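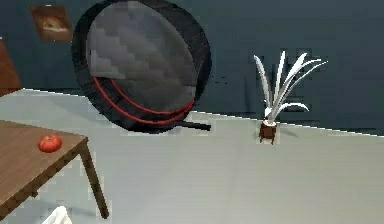
What do families do with frying oil after they have used it?

Most of the families who answered us keep the oil and fry with it again, and when it becomes too dark they pour it into the kitchen sink.

Used Frying Oil in the Households of Wuvirik
Project report, November 2020
Students: Adel Cherkaoui, Nabila Samir, Hala Ait Ali
Supervisor: Valdis Šimkus

1. Why we chose this subject

In the district of Wuvirik, frying is a part of almost every family meal. We fry fish, potatoes, eggplants, peppers and many kinds of dough. All three of us grew up with a bottle or a jar of old oil standing near the stove, and we never asked where this oil goes at the end. In March the drain of the building where Hala lives was blocked, and the plumber who came told the neighbors that he takes hard fat out of such pipes every week. After this we proposed the subject to Mr. Šimkus and he accepted it, with the condition that we speak to real households and do not only read articles.

2. How we worked

The residents' association of Wuvirik has a list of 753 households. We put a paper with questions in each mailbox, and we left a closed box at the grocery store Saber where people could return it without a name. We received 201 papers that we could use. Some other papers came back with only the first question filled in, and we did not include them.

The questions were short. We asked which oil the family buys, how they decide that the oil is finished, where they keep it between two meals, and where they throw it. At the bottom there was an empty space for free remarks. This space gave us more than we expected, and several people wrote on the back of the page also.

We also made 2 long interviews. The first was with Tarek El Ouafi, who has a small fried fish shop, and the second was with the grandmother of Nabila, who preferred to be called only by this title.

3. What people told us

Sunflower oil is the most common answer. Olive oil is bought too, but people keep it for salads and for slow cooking, and many of them wrote that it is a pity to fry with it.

To know if the oil is finished, people look at the color and they smell it. A smaller group stops when the oil makes foam. Only a few families follow a fixed rule, for example to change the oil after a certain number of meals. A common habit is to keep the oil of fish apart from the oil of potatoes. The grandmother of Nabila was very strict about this. She filters the oil through a piece of cotton when it is cool, and she writes nothing on the jars, but she never mixes them up.

About the end of the oil, the sink was the first answer, and the trash in a closed bottle was the second. Some people with a garden pour it on the ground near the wall against weeds. We could not find a person in our answers who brings it to a collection point, although the company Ernivus has a container for used oil behind the market. Many people wrote that they did not know this container exists. Those who knew it said that it is too far to walk with a heavy bottle.

Mr. El Ouafi does it in another way. He pours his used oil into cans, and a driver comes to take them away. He told us: "For me it is easy, I have big quantities. For one family with half a bottle, who will come?" We think this is the center of the problem.

4. A small trial

With the help of a local soap workshop called Protanlow, we put 2 collection cans in the entrances of apartment buildings, with a funnel and a sign. The first can was used well. The second one had water and food pieces inside, so the workshop could not accept it. We believe the sign was not clear, as we had written only "oil" in large letters and the rest was too small to read in a dark entrance.

5. Limits of our work

The persons who returned the paper are maybe the ones who care more about this question. Also we asked about habits, and it is possible that some people wrote what they think is the correct habit. We did not measure the quality of any oil, because our school does not have the material for it.

6. What we propose

The cans should stand inside the buildings, on the ground floor, and the sign should say in big letters that the oil must be cool and filtered. The association has agreed to read our report at its next meeting. Hala will prepare the new sign in two languages, and Adel will ask Ernivus if their driver can pass by the buildings on the same day as the market.

We thank all the families who took time to answer, and Saber for keeping our box next to the cash register.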